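Giddale Salon Systems - Client Support
Ticket status: Resolved, pending client confirmation
Opened: December 28, 2022
Client site: Culbridge salon
Reported by: Leonie Tiedemann, Salon Manager
Category: Online booking / color appointments

Summary of issue
The client reports that full-head color appointments booked through the website are being given a slot of 33 minutes. The correct length for this service is two hours. Appointments entered at the front desk are not affected. Two stylists were double-booked as a result, and one guest was moved to the Kistum salon.

Steps taken by support
1. Confirmed the service menu at Culbridge. Full-head color is listed with a duration of 2 hours and a patch test requirement.
2. Placed a test booking through the public website. The slot offered was 33 minutes, as reported.
3. Placed the same test booking at the front desk screen. The slot offered was 2 hours.
4. Compared the website menu with the salon menu. The website was still reading a copy of the menu saved in June, when the salon offered a root touch-up under the same service code.

First reply to client
Dear Ms. Tiedemann,
Thank you for your report. Please switch off online booking for color services until further notice. Cuts, blow-dries and beard trims may remain open. Bookings already in the system will not be changed by us without your approval.

Client response
Color services switched off as requested. The client asks whether gift cards and loyalty points are affected. She also notes that the Ouazzani salon uses the same menu.

Second reply to client
Gift cards are not affected. Loyalty points are awarded on the price of the service and do not depend on its length, so all balances are correct. The Ouazzani salon was checked and shows the same fault - a separate ticket has been opened for that site.

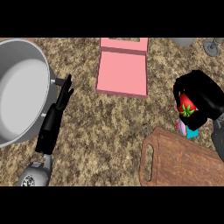
Resolution
The saved copy of the menu was cleared and the website was linked again to the current one. The root touch-up now has its own service code. A new test booking for full-head color was offered at 2 hours, and a reminder for the patch test was sent to the test account.

Action required from client
Please review all color appointments made online and lengthen them by hand where needed. Guests whose start time must change should be contacted by telephone. Color services may be switched on again once this review is complete.

This ticket will remain open until written confirmation is received from the salon.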